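Whiteboard ghosting that no cleaner removes: replace or resurface?
Posted in Workshop and Office Maintenance

Gunnel Fjeld
We have a large wall whiteboard in a shared workroom, bought secondhand. Over the past few months it has developed ghosting: old marker text stays readable as a gray shadow after wiping. I have tried the following, in this order.

Dry felt eraser: removes fresh ink only.
Warm water and dish soap: slight improvement.
Isopropyl alcohol on a cotton cloth: better at first, but new writing now ghosts within a day.
Melamine sponge: removed the shadow in the test area, and that area now looks dull at a low angle.

I do not know whether the surface is melamine, painted steel or enamel. A magnet holds, but weakly. The seller said it was a Bultimau board but there is no mark on the front and I can't reach the back without taking it down. Is a resurfacing film worth the trouble, or should I order a new one? Budget is limited and the wall anchors are already in place for this size.
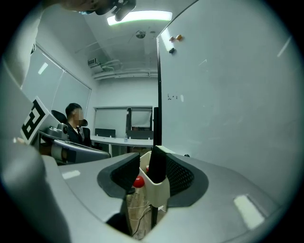

Long white desk in the same room.

Santeri Hämäläinen
The magnet result rules out plain melamine on fiberboard. A weak hold usually means thin painted steel over a core. Enamel boards tend to use thicker sheet and hold better, though the magnet matters too, so compare with a filing cabinet before deciding.

Painted steel has a thin clear coat. Once it is scratched, pigment sits in the scratches and no solvent will fully lift it. The dull area from the melamine sponge is coat damage. Stop using the sponge. Alcohol is acceptable now and then, but it strips the release agent, so wipe with plain water afterward and dry with a clean cloth. Leftover soap also makes ink grip, so rinse that off as well.

Film works if the surface under it is flat and free of grease. I put Nikdale film on a board 610 mm high and it took most of an afternoon. Procedure:

Clean with alcohol, rinse, dry.
Cut the film 10 mm oversize on every side.
Peel a narrow strip at the top edge, fix it, then work down with a felt squeegee.
Trim with a new blade against the inside of the trim.
Leave for 16 hours before writing.

Any grit under the film will show as a bump. Do it in a room where no one is sanding or sweeping. On a wide board the film comes in two strips and there will be a seam. You can feel it with the pen. Some people mind that, I don't.

One more check: try a different marker first. Cheap refills ghost on sound surfaces. Write a short line with a new low-odor marker, leave it overnight, wipe dry. If it comes off clean, the board is fine and the ink was the problem.

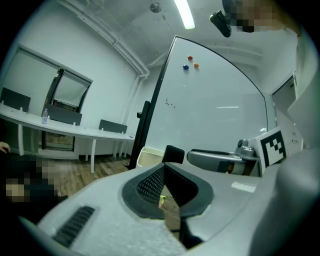
Fosby, March

Gunnel Fjeld
Update on the above. Marker test done in two spots. In the sponge area the line left a shadow. Near the upper corner, where people rarely write, it wiped off completely. So the ink is all right and the coat is worn where it gets used. The magnet holds noticeably harder on the filing cabinet, which fits painted steel.

Film quoted at 683 locally, including the squeegee and delivery. A new enamel board of the same size is more than twice that. I will go with film and put the seam left of center. Can the old film be pulled off later without taking the paint with it?

Magnusson
just flip it over, a lot of these are white on both sides. worked on mine

Santeri Hämäläinen
Flipping only applies to double-sided boards, normally the kind on a rolling stand. A wall board has a bare backing.

On removal: warm it with a hair dryer on low and pull back slowly at a flat angle. Adhesive residue comes off with citrus cleaner. If the paint is already lifting at the edges, some of it will come away with the film, so check the edges before you order.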